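2024-07-19 -- notes for the library talk, evening slot

Thank everybody for coming out on a warm Friday. Ask who has camped this summer already, and let the hands go up before moving on.

We left in February, with the trailer packed far too full, and drove the long way around to Meluveck, stopping at Pliler because I'd read about the hot springs there years ago and had never quite gotten over it. (Don't tell the whole hot springs story! There isn't time.)

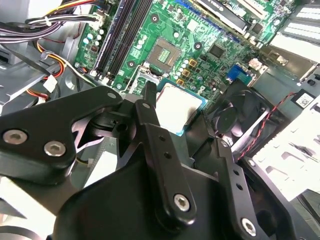
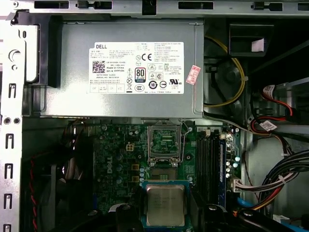

After the practice run last week, one listener asked whether we ever got tired of each other in such a small space, and wanted to hear more about the bad days and a little less about the sunsets. Fair enough, so the bad days go in first.

- Wakel. Rain for 4 days straight. The awning leaked, we played every card game we knew, and then we made up a few and argued about the rules.
- The road to Kivi. It's 138 miles and we thought we'd be there for lunch. We got in after dark, hungry and not speaking much, and had crackers for supper -- very good crackers, as I remember.
- The laundromat. Keep this one short unless people are laughing.

PAUSE. Drink some water.

Now the good part. Kivi in the morning was so lovely that we paid for another week before we'd even finished our coffee. Talk about the lake, the loons, the bakery that opened whenever it felt like it, and the walk out to the point. It took us 40 minutes going and a good deal longer coming back, with all the stopping to look at things.

Money: people always ask. Campsites at Meluveck were 15 dollars a night off season, showers included. Say that slowly, they'll want to write it down.

Read the page from the journal about the last night at Pliler, on the way home. Go easy, I choked up at practice.

Questions. If it's quiet, bring up the dog question myself -- yes, she came along, and yes, she slept in the bed.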